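Semura cell grip-hold fault

The Semura cell grip-hold fault was a recurring failure in a two-armed handling cell built by Komex and used for packing and moving hen's eggs in moulded pulp trays. It caused one gripper to stay closed for a short time after it had been told to open. The fault led to broken eggs and crushed trays and, in one case, to a tray being pulled off the front of the table. No injuries were recorded. The cell was withdrawn from use in February and returned to service after changes to its control software and cabling.

Background

The Semura cell was set up at the Nisiris packing trial site as a test of whether general-purpose arms could do work normally given to suction lifters. It has two arms mounted at opposite ends of a low table, each with a two-fingered gripper. Loose eggs are picked up singly and placed in the cups of a pulp tray. When the tray is ready, both grippers close on its ends and the arms lift it together.
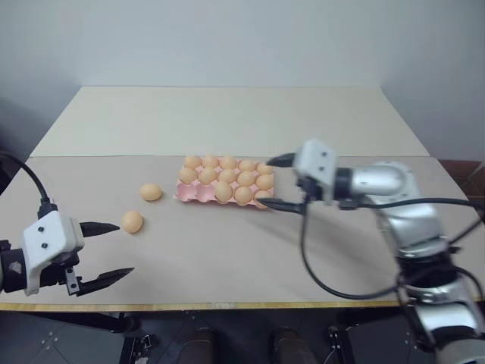

Eggs are a hard load for a gripper of this type. The shell will stand a fair amount of even pressure but cracks easily at a single point, and pulp trays vary in stiffness with the dampness of the air. The Komex grippers had no pressure pads on the fingers. Grip force was worked out from the current drawn by the finger motor, a method that is cheap and usually good enough for boxed goods.

Description of the fault

In normal use both grippers receive the open command at the same moment once the tray has been set down. When the fault occurred, one of them held on for up to 2 seconds longer. The arm on that side, having received no warning, began its retreat on schedule and dragged its end of the tray with it. The other gripper had already let go, so the tray swung round or tipped.

The same fault could appear when single eggs were being placed. The result there was less dramatic: the egg was lifted back out of its cup and dropped when the fingers finally parted.

Operators reported 7 events before the cell was stopped. The early ones were put down to poor trays, and a change of supplier was tried without any effect.

Investigation

The inquiry was carried out by Haddad, an engineering firm that had not been involved in the original build. Its report found two causes acting together. The first was electrical. Each gripper is fed by a cable that hangs in a free loop beside the arm, and repeated flexing near the connector had damaged the signal wires. Messages were lost when the wrist turned past a certain angle. 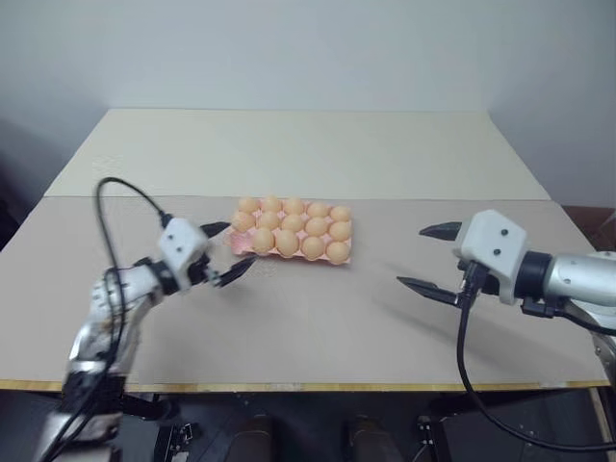
The second cause lay in the software. A lost message was sent again after a delay, but the arm controller did not wait for the gripper to confirm that it had opened. It treated the command as carried out as soon as it had been sent. Haddad noted that this had been a deliberate choice, made to shorten the working cycle.

The report also criticised the alarm settings. A gripper that failed to answer was logged as a minor communication warning, and such warnings were not shown on the operator's screen.

Changes made

Komex replaced the cables with a more flexible type and added a clamp behind each connector. The software was altered so that neither arm may move away until both grippers have reported their finger position. If a report does not arrive, both arms stop where they are and an alarm sounds. Cables are now checked by hand every 3 weeks.

The new waiting step made the cycle slower, and part of the lost time was later recovered by shortening the approach movement. The cell's guarding was left unchanged.

See also

End effector
Protective stop
Moulded pulp packaging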